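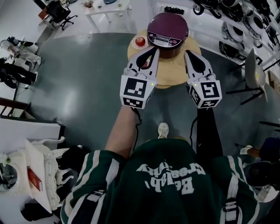

According to Brakham, a rice cooker asks for less attention than any other pot in the kitchen, and for that reason people never learn how to use one. He had cooked rice in the same machine for years before he found out that the lines inside the bowl were meant for the small cup in the box and had nothing to do with the measuring jug in his cupboard.

Chapter 4
Cooking Rice by Machine

This chapter deals with the electric rice cooker: where to put it, how to measure for it and how to look after it. The recipes begin in the second section. Readers who have only cooked rice in a saucepan should work through the first section before trying them.

Share 60 | Comments 2

4.1 Where the cooker stands

A rice cooker needs a flat, steady surface. A dining table will do as well as a worktop, provided the control panel faces the cook and the lid can open fully. Keep it clear of shelves and wall cupboards, as steam will mark them over time. Anything small that shares the table, such as a plate of fruit, should be moved away from the steam vent before cooking starts.

The flex deserves a look too. It should not hang where someone could catch it in passing. If the flex on your model comes off, plug it into the cooker first and the wall second.

4.2 Measuring

Most cookers come with their own cup, which is smaller than a standard kitchen cup. Fill it level. Two cups of dry rice will feed four people as a side dish. Tip the rice into the inner bowl, rinse it until the water is nearly clear, drain it, and add fresh water up to the matching line.

Wipe the outside of the bowl dry before lowering it in. Water left underneath can hiss and spit on the heating plate.

4.3 Resting

When the cooker changes to its warm setting, leave the lid shut for ten minutes. Then open it, turn the rice over with a flat paddle and close it again. Rice served at once is often wet on top and firm at the bottom.

Exercise 4a. Cook two batches of the same rice, one rested and one not. Write down the differences in texture.

We use cookies to improve your visit. By continuing to read you accept our cookie policy. Accept | Settings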